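Breakfast Table Setup by Robot Arm at Mekside: Effects on Kitchen Staff Work
Project report, Hanna Demchenko and Yurii Zhuravel 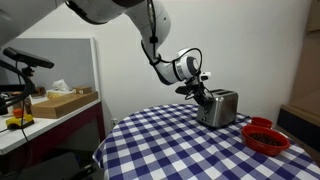 1. Background

Mekside runs serviced apartments and a shared breakfast room. Before each breakfast, kitchen staff place appliances and bowls on the guest tables, and afterward they clear them. The company has been testing a robot arm for part of this work in a practice room, with a toaster and bowls on a round table. Our project looked at what the staff do differently when the arm takes over the placing and moving of objects.

2. Method

We observed five test sessions in November and interviewed three kitchen employees. Vira Hrynyshyn, the shift lead, gave us access to the task sheets. Each session used the same list of objects. We wrote down every point at which a person had to step in and what they did. We did not measure the speed of the arm, which was outside the assignment.

3. Results

3.1 Tasks that moved to the arm
Lifting and setting down the toaster was assigned to the arm in all sessions. Bowls were assigned to it only when empty. Staff filled the bowls by hand after placement.

3.2 Tasks that stayed or were added
Staff still laid the tablecloth and smoothed it before a run. A fold under the toaster changed its height enough to cause a failed grasp in two of the sessions. Routing the power cord was also left to staff. A new task was the start check, a list of seven items that takes around 3 minutes and must be signed.

3.3 Interviews
All the employees said they carried less. Two said they waited more, mainly between the start check and the first bowl. Elvira Ccori said the waiting time was too short to begin another job and too long to stand still. She also noted that the start check was not in her job description.

4. Discussion

The work was divided differently, but the total time on shift did not change. We suggest that the start check be added to the written duties and that bowls be filled during the waiting time at a side counter. Filled bowls would then need a separate test, as the arm has only been approved for empty ones.

5. Limits

The sample is small and all sessions took place without guests.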